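Flerau presents the Ukum 53, a compact tripod for travel photographers

Grasstead, February

Flerau, maker of camera supports and accessories, announces today the Ukum 53, a travel tripod for mirrorless and small DSLR cameras. It is the first product which the company has developed completely in its new workshop in Grasstead.

The Ukum 53 takes its name from its folded length, 53 centimeters, so it goes under the straps of a normal day backpack. It weighs 1000 grams with the ball head mounted. The legs have twist locks that open with a half turn of the hand, also with gloves. One leg can be removed and used alone as a monopod.

For close work on a table or on the ground, the center column comes out and is put back upside down. The camera then hangs between the legs and looks straight down. Flerau has received many requests for this function from customers who photograph food, stamps, plants and small products at home and do not want to buy a separate copy stand.

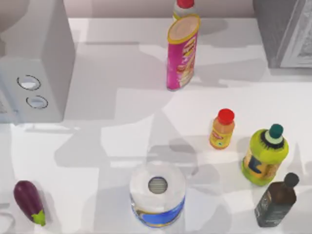
The dealers in the test group had the tripod for one winter. According to one of them, the locks stayed smooth after many weeks on a sandy beach, but the carry bag of the first version was too tight and he asked for a longer zipper. Flerau has changed the bag, and all tripods for sale come with the new one.

The ball head has a separate knob for panning and a bubble level on the side. It accepts the usual quick release plates, and one plate is in the box together with a hex key and the bag. Rubber feet are standard. Metal spikes for ice and soft ground can be ordered as an accessory.

The Ukum 53 will be in the shops from March, in black and in dark green. The recommended price is 386 dollars. The guarantee is 6 years for the legs and the head when the product is registered on the Flerau website.

Distribution is made by Ayala, which also handles repairs and spare parts. Dealers who wish to receive a sample for their shop can write to the Ayala sales office. Product pictures in print size are available from the Flerau press desk in Grasstead.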